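4.2 Where the bowls end up

Most homes in the sample have no shelf given over to bowls near the sink. They get washed, they get put down, they stay. We called this the landing zone, after a term Domnica Zamfir used in her field notes, and coded it separately from storage proper (cupboards, drawers, hanging racks). Of the 629 put-down events in the diaries, most were on the counter within arm's reach of the faucet. Very few went straight to a cupboard. Evening entries especially. People are tired.

Bowls behave differently from plates. Plates go up on edge, against a wall or in a rack if there is one. Bowls sit flat on their foot, mouth up, and take the whole footprint. So a short counter fills with bowls first. Participants in the Storilholm flats complained about this more than any other thing, even the ones who rated their kitchen as "big enough". One wrote on a Friday, "three bowls and I have no where to chop."

A soft layer under the dishes was common. Cloth mat, folded towel, sometimes both. Stated reasons were noise and chipping, drying came third, which we did not expect. Patterned bowls, the floral ones in particular, got the soft layer more often than plain white. Could be a value effect. Could also be that older households own more floral bowls and also own more mats. We can't seperate the two with 30 homes.

Cutting boards and knives: nearly always at the back, against the wall. Board upright. Where there was a knife stand it went next to or in front of the board and stayed there between meals. Stanciu and Ene (the Niskanen pilot) found the same thing and treat the board as a kind of backsplash. We would not go that far but it does fix the rear edge of the landing zone, so whatever is being washed gets the strip in front.

Windowsills take the overflow. Soap, plants, jars. Not dishes, in general. Preda coded the sill as part of the counter in round one and as its own surface in round two; figures reported here use round two coding thoughout.

Figure 4. Bowls on a cloth mat beside the sink, with a plate propped up at the right, and the board and knife at the wall.

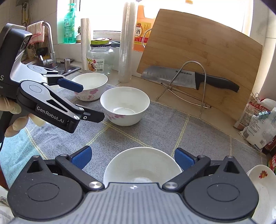 Why do bowls fill a short counter faster than plates do?
Bowls are set down flat and use their full width, while plates can stand on edge against a wall or in a rack.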